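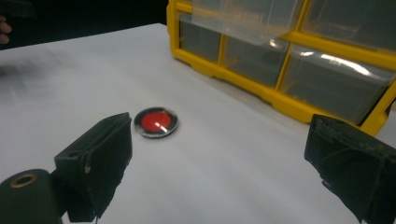

Small round things: buttons, caps and where to keep them

In my house the small round things have always been a problem. A button comes off a coat, a cap rolls away from its bottle, and both finish in the same kitchen drawer with the old keys. Last winter I emptied this drawer and made some rules, which I share now.

Work on a white surface. A dark or red button is found quickly on white, and on my old patterned cloth I lost them all the time. If your table has a pattern, lay down a sheet of white paper before you begin.

Take one piece at a time. I put it flat in the middle, look if it is a button, a cap or something unknown, and then decide. Unknown pieces go in a cup and may stay until the end of September. After this I throw them away without regret.

For washing buttons I use 300 ml of lukewarm water with a drop of dish soap. Leave them for 8 minutes, not longer if there is metal on them, and dry the edge well with a soft cloth. Water likes to stay under a rim, and there the rust begins. Painted buttons should not be rubbed with the rough side of the sponge. I spoiled a nice set from my aunt in this way.

Sort by size first and by colour afterwards. I did it the other way at the beginning and had to start again. Egg boxes are good for the sorting, but for keeping I prefer flat tins with a lid. Mine are from the market in Tulby. A jar looks pretty on the shelf, only you must pour out everything to find the one at the bottom.

Buttons of the same set I sew together on a thread, with a knot which opens easily. The spare button that comes with a new shirt I sew inside the shirt at once, at the side seam.

Metal caps have sharp teeth sometimes, so feel the edge before you give them to children for playing. Very small pieces I keep on the high shelf, away from little ones and from the cat.

Ida Frerichs, Hadgate
Aug 23, 2023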